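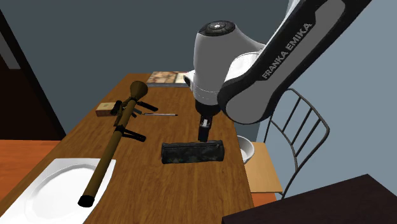
4.2 What users do when the scanner gets in the way

The timing runs in Section 4.1 tell us how long a full scan takes on an office desktop. They do not tell us what the person sitting at the desktop does meanwhile, and in our logs the person is the less predictable component.

We collected scan events from 660 machines at two sites, Berkotberg and Postetley, over 11 weeks. Both sites push the same scan policy from a central console, and both let users postpone a scheduled scan, a courtesy the vendor's manual describes as "brief." The console recorded 2,099 postponements. The longest unbroken chain belonged to a machine in Postetley whose owner put off the same scan 20 times, always within seconds of the prompt. We admire the reflexes.

Figure 3 plots postponements by hour of day at both sites.

Figure 3. Scan postponements by local hour, Berkotberg (solid line) and Postetley (dashed line).

The Berkotberg curve peaks just after 9 a.m., when the scheduler wakes up alongside the mail client, the chat client and everything else that insists on starting at login. Postetley peaks later, after lunch. Its scheduler had been moved to 1 p.m. on the theory that staff would be away from their desks. Staff at Postetley eat at their desks.

Liao, our logging agent, also noted the foreground program at the moment of each postponement. Spreadsheets and video calls lead the list at both sites. Third place at Postetley goes to the settings panel of the antivirus itself, usually the page where scanning can be turned off. The policy locks that page, so these visits achieved nothing, but they were frequent.

Two limits apply. Liao adds a small load of its own, and we cannot rule out that a few users were postponing scans on account of a slowdown we had helped to cause. The agent also cannot tell a user who is busy from one who is merely annoyed. Section 5 repeats the collection at Gastorberg, where scans run at night and the machines are, in principle, left switched on.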